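Toma 桌面操作项目 阶段进展报告(九月)
提交对象:Fernmont 项目管理处
承担单位:Hamby 实验组,Fetthorpe 工作点
执笔:Grigore Filip
现场安全负责:Lachlan Kinnear

一、本期概况

本期原定三项工作:完成普通办公桌面上的取放数据采集,把鞋盒类任务从试做转为正式采集,以及开始用已有数据做第一轮策略训练。前两项部分完成,第三项推迟。推迟的直接原因是本期发生了 2 次机械臂非预期运动。没有人员受伤,没有设备报废。第二次发生后我们停机,停机期间除排查以外没有让机械臂上电。

截至报告提交时,本期共录得 731 条操作记录,其中 60 条因与故障有关或无法排除关联而剔除,不进入训练集。剔除的记录没有删除,单独存放,供复查使用。

按合同附件的要求,涉及安全的事件应当在阶段报告中完整说明,不只写结论。因此本期报告的大部分篇幅用在故障上,采集工作写得比较短。经费执行情况另表报送。

二、采集工作

上一阶段的数据在专门搭的台面上采集,背景干净,物体之间距离大。管理处在评审意见里提过,这样的数据换到真实桌面上是否有用需要证明。本期我们把采集搬到了日常使用的办公桌上,显示器、绿植、线缆都保留原位,不为采集做清理,只把易碎品和饮料移走。

鞋盒任务分三步:取下盒盖,放到盒子旁边,再把盖子盖回去。这个任务看起来简单,做起来的问题主要在盖子上。盖子大而轻,侧边软,夹爪夹住一边以后另一边会下垂。操作员遥操作时容易先把盖子斜靠在桌上,再换一个位置重新夹。我们起初要求操作员避免这种中间状态,后来改了主意,允许保留,并在标注里单列为“盖子斜靠”。理由是实际使用中盖子本来就会处在各种倾斜的位置,策略应当见过。

用到的盒子里有一个玫红色的耐克鞋盒,表面颜色均匀,纹理很少,正面除了左下角的白色标签以外几乎没有可以用来匹配的特征。深度估计在这一面上经常出现空洞。标签上有条码和二维码,我们没有利用它们做定位,以免策略依赖标签。盒子上沿有一个半圆形缺口,可以看到里面的白色包装纸,分割模型有时会把纸和盒子内的鞋面归为同一个物体。这一问题在标注环节由人工改正,没有在采集时处理。

线缆是另一个问题。办公桌上有一根细的黑色线缆,从近侧一直通到后面,紧挨着盒子左侧经过。遥操作时操作员会自然地绕开它,但记录里没有任何信号说明这是在绕开线缆。如果训练时模型没有注意到这根线,它学到的就是一段没有来由的弯路。我们目前的做法是在标注里加一个“避让线缆”的区段标签,下期看效果再决定是否保留。 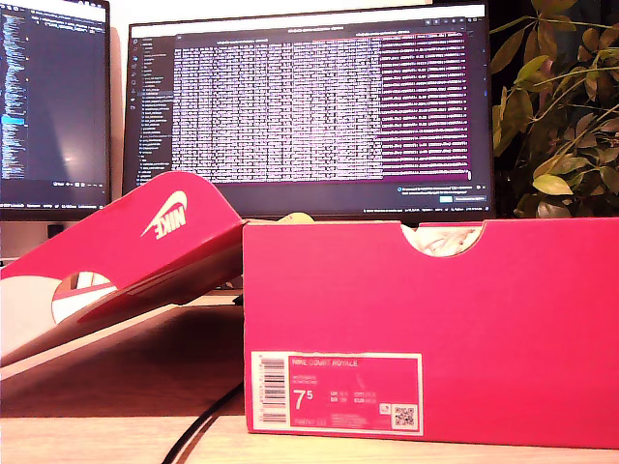

三、故障经过

3.1 第一次

第一次非预期运动发生在鞋盒任务的采集过程中。操作员完成一次放盖,松开遥操作手柄上的使能键,准备做下一条记录。按照设计,使能键松开以后机械臂应当保持原位。当时机械臂先停住,随后向操作员左前方移动了一小段,再次停住。操作员按下急停。

当班人员检查后认为是手柄使能键接触不良,松开时信号有抖动,控制程序把抖动当成了一次新的按下。手柄更换以后,做了空载测试,没有再现,当天下午恢复采集。

现在看,这个判断过早。更换手柄之前没有导出控制程序的完整日志,只看了界面上最近的提示信息。空载测试也没有模拟当时的条件,即显示程序、录制程序和数据上传同时运行。第一次事件之后没有立即通知 Kinnear,只写进了当天的工作记录,他是在第二次事件之后才看到的。这是流程上的漏洞,责任在我,因为当时有效的规定只要求“造成接触或损坏”时上报,这条规定是我写的。

3.2 第二次

第二次发生在星期四。任务已经从鞋盒换成桌面小物体的抓取,桌子后沿放着日常杂物,夹爪在桌面上方接近目标。操作员在下降阶段感觉到机械臂的动作比手的动作慢,于是停手等待。按照他的叙述,等待期间机械臂没有动,之后突然以明显高于平时的速度走完了一段路径,包括他此前做过又撤回的一个横移。关节速度超限保护起作用,机械臂进入保护性停止。

操作员随后按下急停,离开座位,关闭控制柜电源。这次按要求保留了现场,控制程序日志、录制数据和网络交换机的记录都在断电前后导出。Kinnear 到场后宣布停机,并把办公桌一侧的两把椅子移走,在排查结束之前不允许任何人坐在机械臂的活动范围以内。

夹爪没有碰到人。有一件放在桌上的物品被碰倒,没有损坏。夹爪手指事后拆下检查,没有裂纹,紧固件没有松动。

四、原因分析

4.1 直接原因

两次事件的直接原因相同:控制程序在通信中断以后,把中断期间积压的位置指令按顺序全部执行。

遥操作端以固定频率发送目标位置。控制端收到后放入队列,由插补线程取出执行。正常情况下队列里几乎没有积压。当控制端主机负载过高时,插补线程得不到调度,指令继续进入队列。负载下降以后,插补线程一次性追赶积压的指令,机械臂就会重走操作员早已放弃的动作,而且速度更快。

第一次事件中积压较短,所以只移动了一小段。使能键松开的消息本身也在队列里排队,排在旧的位置指令后面,这解释了为什么松开以后机械臂还会动。原来的手柄后来接到测试台上反复按放,没有发现抖动。换手柄与故障没有关系。

4.2 看门狗为什么没有起作用

控制程序有一个看门狗,超时设为 40 毫秒。超过这个时间没有收到新指令,机械臂应当减速停止。问题在于看门狗检查的是“网络线程是否收到指令”,不是“插补线程正在执行的指令有多旧”。两次事件中网络线程一直在正常接收,看门狗从头到尾没有触发的条件。

这段代码是上一阶段为了消除误触发而改的。改动之前看门狗检查的位置是正确的,但在录制程序写盘时经常误停,操作员抱怨很多。改动时做过代码复核,复核意见只讨论了误触发的次数有没有减少,没有讨论失效时会怎样。

4.3 负载从哪里来

上一阶段控制程序单独占用一台主机。搬到办公桌以后,为了少占地方,控制、录制和上传合到同一台主机上。录制程序在每条记录结束时做压缩,上传程序随后读取同一个文件,两者叠加时主机负载达到最高。第一次事件正好发生在一条记录刚结束的时候。第二次事件发生时,上传程序正在补传前面失败的文件。

合并主机是我批准的,没有走变更评审。当时把它看成布置上的调整,没有看成控制系统的改动。

4.4 腕部图像上的表现

排查中 Kinnear 提出,如果机械臂曾经有过速度异常而没有触发保护,腕部相机的图像应当会留下拖影。我们据此把全部记录重新筛了一遍。

筛查的困难在于拖影并不等于故障。室内光线偏暗时曝光时间长,操作员正常地快速移动手腕,整幅图像也会糊掉,桌上的纸盒和白色圆柱形物体都只剩下大致的颜色和轮廓。夹爪手指与相机固定在一起,相对位置变化小,因此手指边缘仍然比较清楚,背景拉成斜向的条纹。单看一幅图像,无法判断当时的运动是操作员要求的,还是控制端在追赶旧指令。

所以筛查分两步。先用图像模糊程度挑出可疑的片段,再把片段对应的关节速度与遥操作端当时发出的指令对照。两者在时间上对得上的,视为正常快速运动,保留。对不上的剔除。遥操作端日志缺失、无法对照的,也一律剔除。第二步比预想的费时,原因是录制端和遥操作端的时钟没有统一,要靠每条记录开头的使能信号来对齐。

以物体抓取记录为例,夹爪在桌面上方接近合拢,两指尖之间只剩很窄的缝,缝的正上方是一条竖直的红粉色窄条。这样的片段对训练有用的信息很少:看得出手指的状态,看得出桌面和后沿物品的颜色,看不出物体的边缘。即使对照以后属于正常运动,我们也给它加上“低清晰度”标记,训练时是否使用由后续实验决定。 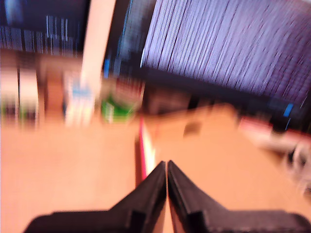 本页最后修改:九月,星期四 | 修改内容:补充 4.4 节筛查方法

4.5 对已交付数据的影响

上一阶段交付给管理处的数据是在控制程序单独占用主机时采集的,但看门狗的改动在上一阶段末尾已经合入,因此理论上受影响的可能性存在。我们用同样的两步方法复查了合入以后采集的部分,没有发现指令与运动对不上的片段。合入以前的部分没有复查,那时看门狗的检查位置是正确的。

如果管理处认为需要,我们可以对上一阶段数据做全量复查,所需工时在下期计划中列为可选项。

五、已采取的措施

5.1 控制程序

位置指令不再排队。插补线程每次只取最新的一条,旧的直接丢弃。每条指令带发送时间,过期的指令不执行。使能键的消息走单独的通道,优先于位置指令处理。

看门狗恢复到插补线程一侧,检查正在执行的指令的时间,超时仍为 40 毫秒。误停问题会重新出现,对此我们接受,不再为了减少误停而改动看门狗的检查位置。误停以后不自动恢复,操作员必须松开使能键再重新按下,并且机械臂以低速回到与手柄对应的位置,到位之前不接受夹爪指令。

这几处改动由 Grigore Filip 编写,由没有参与原代码的另一名工程师复核。复核表增加了一栏,要求写明该段代码失效时机械臂会处于什么状态。这一栏不填不能合入。

5.2 主机与网络

控制程序恢复单独占用一台主机。录制和上传放在另一台主机上,上传改为收工以后统一进行。两台主机与遥操作端使用同一个时钟源,日志可以直接对照。

5.3 现场

急停按钮从控制柜侧面移到操作员座位的非惯用手一侧,坐着即可按到。原来的位置需要起身。第一次事件中操作员按的是手柄旁边的软件急停,不是硬件急停,而软件急停的消息同样经过那个队列。软件急停按钮已经从界面上取消,避免再被当作急停使用。

机械臂活动范围在地面上重新画线。上电期间线内不得有人,包括操作员的脚。办公桌保留日常物品的做法不变,但线缆要固定,不能让夹爪有机会钩住并拉动显示器。Kinnear 要求固定线缆的同时不改变它在桌面上的走向,以便新旧数据可以放在一起使用。

5.4 上报规定

凡是机械臂做出操作员没有要求的运动,不论幅度大小、有无接触,一律当场停机,先导出日志,再通知 Kinnear。恢复采集由他签字,当班人员不能自行决定。这条规定已经生效,全体操作员看过并签名。

六、验证情况

验证在机械臂活动范围内无人的条件下进行,操作员在隔壁房间通过画面操作。

负载测试:在控制主机上人为制造高负载,使插补线程得不到调度,同时由操作员持续移动手柄。旧版程序可以稳定复现追赶现象,表现与第二次事件一致。新版程序在同样条件下减速停止,没有追赶。

网络测试:在遥操作过程中拔掉网线再插回。新版程序停止,插回以后不动作,等待重新使能。

使能测试:在高负载下松开使能键。新版程序停止,没有出现松开以后继续移动的情况。

急停测试:硬件急停在各种负载下均有效。这一项新旧程序没有差别,硬件急停不经过主机。

还有一项没有通过。低速回位过程中,如果操作员把手柄移到离机械臂很远的位置,回位路径会穿过桌面上方较低的区域,有可能碰到较高的物品,例如竖放的鞋盒。目前的处理是限定回位距离,超过限定值时不允许使能,操作员需要先把手柄移近。这是临时办法。完整的做法是让回位路径先抬高再平移,代码已经写好,尚未测试。

在这一项测试完成之前,正式采集不恢复。

七、对进度和经费的影响

停机期间没有新增数据。策略训练推迟到下期开始。数据剔除以后,鞋盒任务中“盖回”这一步的可用记录偏少,需要补采。取盖和放盖两步够用。

新增支出为一台控制主机和急停按钮改位所需的材料,从设备维护科目中列支,没有超出科目额度,不申请追加。更换下来的手柄经检查完好,留作备件。

最终交付时间目前不申请变更。如果回位问题在下期开始时仍未解决,补采会挤占训练时间,届时我们会单独来函说明,不等到下一次阶段报告。

八、下期计划

完成抬高回位路径的测试,由 Kinnear 签字后恢复采集。恢复后的第一周只做小物体抓取,不做鞋盒,操作员轮流上机,熟悉误停以后的重新使能步骤。

补采鞋盒盖回任务。盒子不限于玫红色这一种,增加浅色和有图案的盒子,减少策略对单一颜色的依赖。

改善腕部图像清晰度。先试缩短曝光并增加一盏桌面灯,比较加灯前后的标注返工量。若加灯导致显示器屏幕上的反光变重,再考虑换相机。

开始第一轮策略训练,分别使用含“低清晰度”片段和不含该片段的数据,对照结果。

整理故障记录。两次事件的日志、对照脚本和复核表会打包存放在项目目录中,管理处可以随时调阅。剔除的记录放在同一位置,每条附有剔除理由。

九、请管理处确认的事项

请确认是否需要对上一阶段数据做全量复查。如需要,请在下期开始前告知,以便安排人员。

请确认是否派人参加恢复采集前的现场检查。Kinnear 可以配合任何工作日,上午九点以后均可。进入画线区域以外的位置不需要培训,若要近距离查看夹爪,需先断电,由他陪同。

请转告使用同一控制程序的其他承担单位检查看门狗的位置。该程序的旧版本曾由我们提供给 Fernmont 共享库,我们已在共享库中把该版本标记为停用,但不清楚有哪些单位已经下载。补丁和复现步骤随本报告一并提交,收到的单位有疑问可以直接与执笔人联系。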